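Notes, 7/30/19 - alt protein panel, slot 2, keep it MOVING

- hi, thanks, skip the bio
- Bemau = mushroom-root jerky. Started in a shared kitchen in Tustley, still there for now
- ask room: who ate a meat snack this week? who ate a plant one? (wait for hands)
- snack aisle is where people try odd stuff. cheap, small, no dinner riding on it
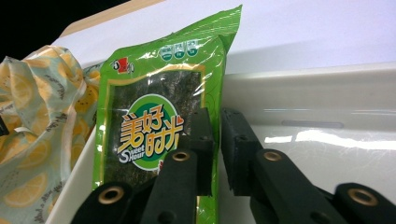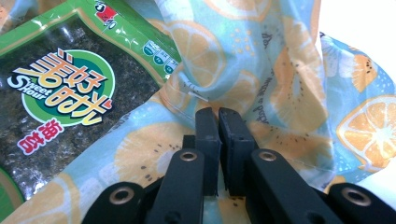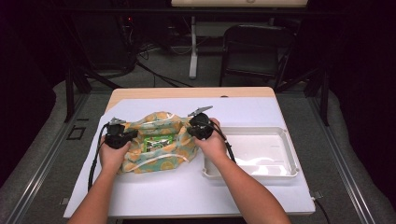 - so why not burgers. Everybody does burgers. Fridge space costs a fortune, shelf space a bit less
- jerky keeps. No cold truck. Small shops will take one box and see

**Where we are**
- first run: 500 bags, all hand packed, never again
- now nearly 4,000 a month out of the Wotlow line
- two flavors, smoke + black pepper. Third one (maple) got pulled, too sticky, jammed the sealer. Tell sealer story only if time

**Texture** - slow down here
- mycelium grows in trays, gets pressed, marinated, dried low
- dry it too fast and you get cardboard. we made alot of cardboard
- chew is the number one complaint on the comment cards, salt is second
- new press plates in since early July, softer bite. pass samples round NOW, left side first. Say allergens out loud: soy, wheat

**Money slide**
- still costs us more per bag than beef jerky. say it straight, they'll ask anyway
- biggest chunk is drying. Lü dryer on trial, uses less power, too soon to give a figure so DONT give one
- raise: not discussing today

**Lab-grown question** (will come up)
- different thing, different timeline. We grow a fungus, they grow animal cells
- happy to share a shelf with them some day
- don't get pulled into the labeling fight

**Ask**
- need 100 shops for the fall test, any size, gas stations very welcome
- sign up sheet by the door, also need somone with a spare dehydrator room near Tustley
- questions, then off. Collect the sample bowls!!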